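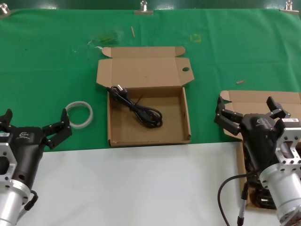

Page last changed: April, 9:21 pm

Minutes of the spring meeting, Miltow Choral Society

I took the notes again, so if you said something brilliant and it's missing, blame me (Anoma). We got going at 7:15 once the side door was unlocked.

Last meeting's minutes were fine except that I had the wrong key for the Aasen piece. It's in G. Sorry, altos!

Spring concert. We sold 168 tickets, our best since we moved out of the old Sekari Hall, and everybody was pretty pleased. Tormod Isaksson thought the second half ran long and I have to agree — my feet were killing me by the encore. We talked about dropping the reading between the two folk sets. Lots of back and forth on that one. We didn't vote, and it goes on the list for next time.

Money. After the hall rental and the accompanist's fee we have $2000 in the account. Tormod wants to keep at least half of it untouched until the fall dues come in. Agreed, no objections.

Sheet music. The library is a mess and I say that as the person who is supposed to look after it. We own 21 copies of the Fetunora songbook and the sopranos are still sharing, so somebody has a stack at home. Please look in your piano bench. Please also erase your pencil marks before you hand things back, especially the rude ones about the tenor entry on page nine.
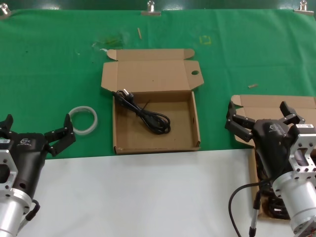

I'll be at the hall from 6:30 before the next two rehearsals to check copies back in, and I'd love a hand with the sorting if anyone can come early.

Fall program. Tormod played us bits of three possible pieces off his phone, which was hard to hear over the radiator, but the slow one in Latin got a good reaction. I'll ask what the scores would cost. We set a limit of $200 for new music, and anything over that comes back to the group.

Rehearsal start time. Still 7:00. A few people asked for 7:30, but the room has to be cleared by 9:00 and we'd lose too much singing.

Other stuff. Black folders only for concerts, please. The coffee rota has gaps in May, so sign up on the sheet by the door.

We wrapped up at 8:40 and ran through the Aasen once, in G.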